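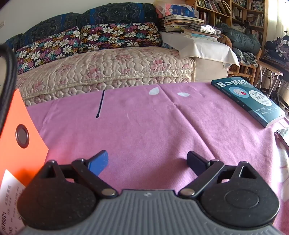 Mechthild Ortner
Senior Reviewer, Household Goods

April 11, 2021

The Toslow bedding set was purchased at the regular price and used in an ordinary bedroom for 20 weeks. It consists of one fitted sheet, one flat sheet and two pillowcases, all in cotton percale with a stated thread count of 400. The price at the time of purchase was $249.

The fabric is crisp when new and somewhat stiff. The maker advises washing the set before first use, and we agree. After the third wash the stiffness had gone, and the cloth had the dry, cool feel that buyers of percale generally look for. Those who prefer a smoother, heavier sheet should consider the sateen version from the same maker, which was not part of this review.

Fit was satisfactory. The elastic runs along all four sides of the fitted sheet, and the corners stayed in place on a mattress of standard depth. On a deeper mattress with a topper, the two corners at the foot of the bed came loose during the night on several occasions.

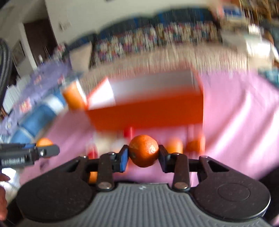
Shrinkage was measured after 7 washes in warm water and was within the limit printed on the care label. Color held well. One pillowcase showed a loose thread at the hem, and the seam had to be resewn. Toslow's customer service, contacted by e-mail, offered a replacement and did not ask for the item to be returned.

Wrinkling remains the main drawback. Sheets taken promptly from the dryer were acceptable; those left in the basket overnight needed ironing. My colleague Eoin Hegarty, who tested the Movillow set in October, found that product easier to care for, though less cool in warm weather. 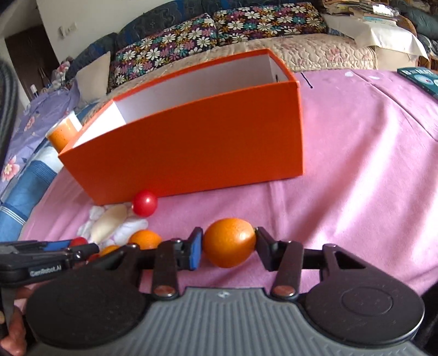
The packaging is a drawstring bag made of the same cloth, large enough to store the full set. Washing instructions are sewn into the side seam of each piece and are still legible.

The set is recommended for warm sleepers with a mattress of standard depth. Replacement pillowcases are sold separately, in pairs only.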